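17 Oct 2020
Bench notes, two-arm table, Forley workshop

Moved the left arm's plate on the front rail this morning and retightened it. Tomás had marked the old position in pencil, so we can go back if needed. Shoulder zero redone on both sides afterward. The left offset came out at 142 counts and went into the config file. The right one was fine and I left it alone.

Breakfast layout for the afternoon: plate and cup on the green cloth to the left, toy bread and pastries on the pink tray toward the back. The croissant goes at the front of the tray. Natália wants the tray kept there until she has finished the reach table for both arms.
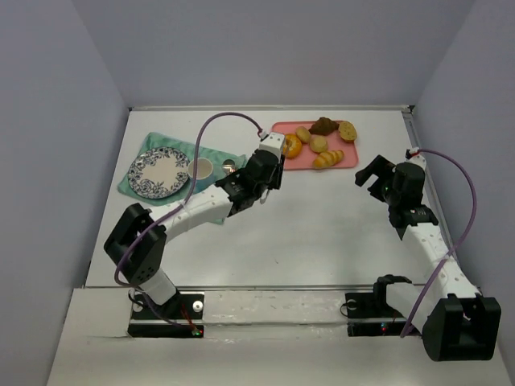

Do both arms need to be zeroed again when only one plate has moved?

Only the one that moved has to be done. Checking the other takes a couple of minutes and catches a slipped shoulder, so I do both.

Ran the slow handover path 2 times at low speed with the grippers empty. Left wrist hesitates near full reach, same as in September. Mei-kuen thinks it is the current limit. Raised it from 582 to 742 and will look at the log before changing anything else.

To do: tie back the red wires at the left base, ask Deolinda for the short hex key, order more M4 screws from Teixeira.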